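About Plelbridge Bread School

Hi, I'm Valentina Huenchumán, and I run a small bread school out of what used to be a shoe repair shop. If you found us because you typed "why is my loaf flat" into a search box late at night, welcome! You have plenty of company.

I didn't set out to teach anyone. I worked in insurance claims for years and baked on weekends, mostly rye, mostly bad. Then Zulema Palma, who lived upstairs from me on Herrera Street, asked if I'd show her sister how to make a plain white loaf. Her sister brought a friend, the friend brought her mother-in-law, and by February I had six people in a kitchen built for two and flour in the toaster. Zulema found the shoe shop. The rent was low and the ceiling leaked (it doesn't now).

We teach evening classes for beginners, a longer weekend class on sourdough, and a kids' morning during school breaks that always runs over because they won't stop shaping rolls. Classes are small. You get your own stretch of bench, your own bowl, and an apron you should not expect to be clean. Everything you bake goes home with you.

Sebastián Benítez teaches the sourdough weekends. He came to us from a hotel bakery where he started work at 2 a.m., and he is a lot more cheerful these days. Birthe Mikkelsen does the Danish rye, the dense dark kind with seeds, and she'll give you a piece of her starter if you ask nicely - she'll probably give it to you if you don't.

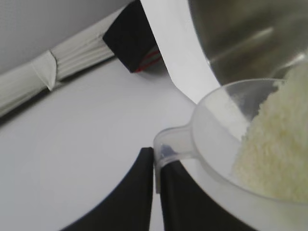

People ask me all the time if they need to buy a bunch of gear before they come. Please don't. A big bowl, a cheap scale and an oven that gets properly hot will carry you for years. We send you home with the recipes on paper, written in grams with cups in brackets, because I got tired of arguing about it and Marta Yatsenko, who keeps our books and answers the phone, got tired of listening to me.

The first year we had 100 students. Last year it was 994, which still makes me want to sit down for a minute. A few of them have gone on to sell at the farmers market, and one opened a pizza place over in Pralen (get the one with potato). Most just bake for their families, and I love that every bit as much.

If a class is full, put your name on the waiting list anyway. Spots open up more than you'd think, especially when the weather turns nice. And if money is tight, call Marta and ask about the pay-what-you-can seats. We hold one in every beginner class and you don't have to explain yourself.

Come hungry, wear shoes you don't care about, and bring a bag for the bread.

Valentina

Contact | Class calendar | © 2018 Plelbridge Bread School | Page updated Jul 14, 2018 | Back to top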